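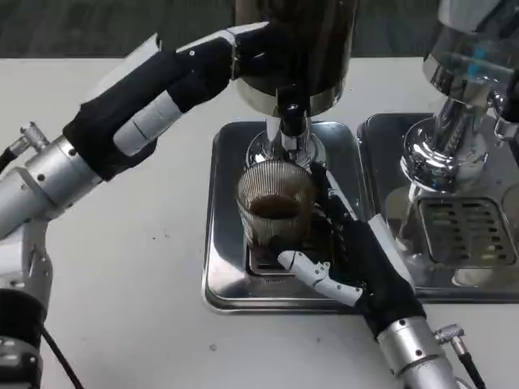 El avance de «Gallholm» enciende a los seguidores con una escena de 4 segundos

La cadena Nuvness emitió el sábado, al término del cuarto episodio, el adelanto de lo que queda de temporada de «Gallholm», su concurso de convivencia en una isla con faro, un solo cuarto de baño y demasiados catalejos. A las once de la noche había terminado el capítulo. A las once y cinco, la mitad de la audiencia daba por hecho que la final estaba amañada, y la otra mitad, que había boda.

El motivo son cuatro segundos. En ellos se oye una puerta, se ve el muelle de noche y una voz femenina dice: «Si cruzo, no vuelvo». Después, fundido a negro, un violonchelo y el rótulo con la hora del próximo programa. Con ese material, los foros han levantado ya un abandono, una expulsión disciplinaria, un embarazo y el regreso de una concursante de la segunda edición que, según su propio perfil, lleva desde julio vendiendo cerámica.

Nuvness ha respondido con la nota de prensa habitual, tres líneas en las que pide «disfrutar del viaje» y no aclara nada. La productora, Sinumon, ni siquiera ha llegado a las tres líneas: publicó el emoticono de un faro y lo borró a la media hora. El borrado generó más teorías que el faro.

Conviene recordar los antecedentes, aunque a estas alturas recordarlos tenga algo de afición minoritaria. En la primera temporada, el avance mostraba a un concursante empapado que gritaba el nombre de otro junto al acantilado. Se habló de accidente durante semanas. Cuando llegó el episodio, los dos jugaban a los relevos y el segundo se había dejado el testigo en la cocina. En la segunda, una ambulancia cruzaba el pueblo con las luces encendidas; iba, en efecto, camino de alguna parte, pero el programa no volvió a mencionarla. En la tercera, una participante sollozaba: «Se acabó, para mí se acabó». Se refería al queso.

El montaje de la casa tiene, pues, un estilo reconocible. Se toma una frase, se le quita lo que venía antes, se le quita lo que venía después y se le pone debajo un instrumento de cuerda. Quien haya visto más de una edición debería estar vacunado, y sin embargo el sábado el principal foro de seguidores recibió 300 mensajes en los nueve minutos siguientes a la emisión, según sus moderadores, que acabaron cerrando el hilo «por salud de todos» y abriendo otro idéntico a la mañana siguiente.

La teoría con más adeptos se apoya en un jersey. La silueta del muelle lleva uno de cuello alto, y en el cuarto episodio solo una concursante se abriga de ese modo. Los partidarios de esta lectura han medido el cuello. Los detractores han medido la farola, que a su juicio no coincide con la del embarcadero de la isla y situaría la acción en el pueblo de enfrente, donde se celebran las salidas de premio. De confirmarse lo segundo, «cruzar» significaría subir al transbordador de vuelta, y «no vuelvo», que quedaba sitio en el restaurante.

Hay una tercera corriente, más austera, que sostiene que la voz ni siquiera pertenece a la persona que aparece en el plano. La práctica es tan vieja como el género y tiene hasta sus coleccionistas: una cuenta dedicada a catalogar frases pegadas con cola asegura haber reunido 500 en distintos concursos, ordenadas por temporada y por grado de descaro. La del sábado ha entrado en el archivo con carácter provisional, en la categoría «respira raro en la coma».

Tampoco ha ayudado Aubert, la marca de mantas que patrocina el programa, que el domingo anunció una edición especial color «medianoche en el muelle». La empresa asegura que el tono estaba decidido desde antes del rodaje. Los foros, que no creen en las casualidades ni cuando les traen el desayuno, lo han interpretado como una confirmación de todas las hipótesis a la vez, incluidas las que se excluyen entre sí.

Lo curioso es que el episodio emitido justo antes traía novedades de verdad y casi han pasado inadvertidas. El equipo azul perdió su ventaja en la prueba de remo por discutir quién remaba. La alianza del desván, que llevaba tres semanas en pie a base de susurros, se deshizo en una votación en la que dos de sus miembros escribieron el nombre del tercero y el tercero escribió el suyo por error. Hubo además un cambio en las reglas: desde ahora, quien gane la prueba del faro podrá anular un voto, pero tendrá que anunciarlo antes del recuento, delante de todos y sin poder retractarse. Sobre el papel, es la modificación más seria que ha hecho el concurso desde su estreno. En el foro tiene un hilo propio, con cuatro respuestas, una de ellas acerca del jersey.

La regla del voto anulado promete más que el muelle. Obliga a elegir a quién se protege cuando todavía no se sabe si hace falta, y en una casa donde la gratitud dura lo que la leche abierta eso suele acabar mal. Tras la ruptura del desván no queda ningún bloque con mayoría, y el equipo azul llega a la próxima prueba con dos remeros que no se hablan — aunque siguen compartiendo litera, por falta de literas.

Nuvness no ha querido precisar en qué capítulo aparecerá la escena de la discordia, ni si aparecerá. No sería la primera que se queda por el camino: de la ambulancia, ya se ha dicho, seguimos sin noticias. La cadena sí ha confirmado que el quinto episodio durará 9 minutos más de lo habitual, dato que los seguidores han recibido como prueba de que ocurre algo gravísimo y que la parrilla atribuye a un bloque publicitario.

El próximo programa se emite el sábado en su horario de siempre. Los moderadores del foro han pedido que las mediciones de farolas se publiquen en el hilo correspondiente.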